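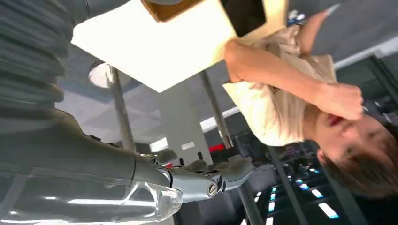
1/ White table week two. A thread, bc three of you asked how the sorting thing is going and I keep answering in pieces

2/ Background for new people. Back room of the shop, Nendton building, ground floor. Gray floor, table, shelves, too many boxes. We pack orders in there, eat lunch in there, fix stuff in there. One table for all of it

3/ The old table was dark wood and swallowed everything. Black screws on dark brown. Black cable ties on dark brown. I lost a roll of clear tape on it for a whole morning

4/ So: white top. Bought it used for $70 off a place called Corden that was closing down its upstairs. New ones like it were $138 and I wasn't going to do that for a table that gets box cutters on it

5/ 56 inches long. Measure your doorway first. I measured the room, the wall, the gap by the shelves, did not measure the doorway. Legs came off in the parking lot

6/ First thing about a white top – you see every crumb. Every pencil mark. Coffee rings by 9am. I hated it for two days and now I wipe it at lunch and again before I lock up and it's fine

7/ Wiping: damp cloth, drop of dish soap, then a dry cloth. Don't use the scrubby side. I used the scrubby side. There's a dull patch now where I stand

8/ Pencil comes off with a regular eraser btw. Marker, no. Marker stays. Sorry to the table

9/ Second thing, the tray rule. Brown one with the lighter rim is for things that belong to the job you're doing right now. If you're packing, packing stuff. If you're fixing something, the screws from that thing

10/ When the job's done the tray gets emptied. Not pushed to the back. Emptied. This is the only part anyone fights me on

11/ Unnur Ketilsson (hi Unnur) wanted two trays, one in one out. We tried it. Both were "in" by the afternoon

12/ Back to one tray

13/ Why brown, someone asked. It was there. Also it shows up on the white so you can find it from the door, so ok, call that a plan

14/ Rounded corners are good though. My last one had square corners and lint and little bits of label packed in there forever. Had to dig it out with a toothpick

15/ Third thing is the middle. Middle of the table stays clear. Stuff can sit along one edge, the middle is for working. I wanted to tape a line down and got told it looked like a crime show so no tape

16/ It mostly holds. Phones drift in. Mugs drift in. Someone's keys every single day

17/ Lighting – I moved the lamp twice. White top throws a lot of light back at you, first spot I had it in gave me a headache by 3. Pointing it at the wall is softer and you can still read a packing slip

18/ Edges. If you buy used, run your hand along the whole edge before you pay. Mine was ok apart from one rough bit at a back corner, sanded it with a nail file bc that's what I had in my bag

19/ Corners at hip height, white table, gray floor, you'd think you'd see it coming. Bruise says otherwise. I leave a bit more room to walk past now, shifted the whole thing toward the shelves on tuesd– sorry, early on, whenever that was

20/ Weight. Seller said it takes up to 130 pounds. I have not checked and I'm not going to stand on it. Heaviest thing we put up there is a full carton of the Prirkine refills and it doesnt wobble

21/ It did wobble at first. One leg short or the floor's off, can't tell. Folded cardboard under it, then a proper felt pad. Go straight to the felt pad, the cardboard goes flat in a few days and you're back where you started

22/ Floor under it: sweep BEFORE you wipe the table? After? I was doing it before and then brushing crumbs down onto a clean floor like a fool. Table first, floor second

23/ Gray floor hides dust realy well which is bad. I drag the broom all the way to the wall even when it looks clean and there's always a pile

24/ Cables. Everything with a cord goes on the shelf side so no cord crosses where people walk. Velcro ties, the wide kind. Zip ties look neater but then you need to move one thing and you're hunting for the cutters

25/ Boxes waiting to go out do not go on the table. They go on the low shelf by the door. Biggest change of the lot and it cost nothing. Should of done it in June

26/ Lunch. We said no lunch on the table. Everyone has lunch on the table. New rule is lunch on the short end and wipe after, and that one people do follow

27/ Asked about a mat: had one, a green cutting mat from Christodoulou down the street. Good for cutting. Bad for everything else, edge curls and the tray sits crooked on it. It lives on the shelf standing up, comes out when there's a blade

28/ Things I'd still like: a hook for the broom, a second lamp, a drawer. No drawer on this table at all and I miss it, but the old drawer was just dead pens so maybe leave it

29/ Cost so far, table 70, felt pads a couple bucks, velcro I already had. Everything else was moving stuff around

30/ If you've got a fix for the dull patch let me know. Someone said car wax?? Want to hear from a person who has done it before I try that. Ok, orders to pack, back later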